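Clotley Obituary Binder, 1924 pattern
March, by Donal Heffernan

Back in stock. Post-bound binder for family notices, death columns, funeral cards, the lot. Same layout as the old Orstead parish books, so if you've got grandads set these will sit next to it fine.

Comes with 26 leaves, two-sided. Extra leaves in packs of 10. Holds up to 9 packs before the posts get tight, longer posts on request.

Each leaf has a ruled box for name, born, died, place of burial, and wide margin for the newspaper and page. Please write the paper down. Karim Matar spent most of a winter on the Ó Ceallaigh cuttings and half had no source on them.
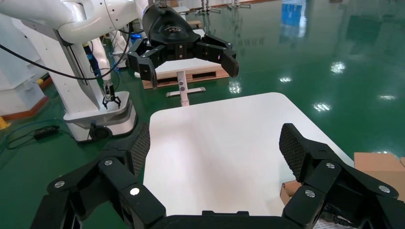
Fitting extra leaves

Lay binder flat, back cover up. Unscrew posts, lift cover off. Drop new leaves on, holes line up one way only. Screw down finger tight, no pliers pls.

Paste: wheat or methyl cellulose. No tape, no rubber cement.

Covers in black or dark green buckram. Green is slow, Studberg only runs it when theres enough orders. Orders in by Tuesday noon go out same week.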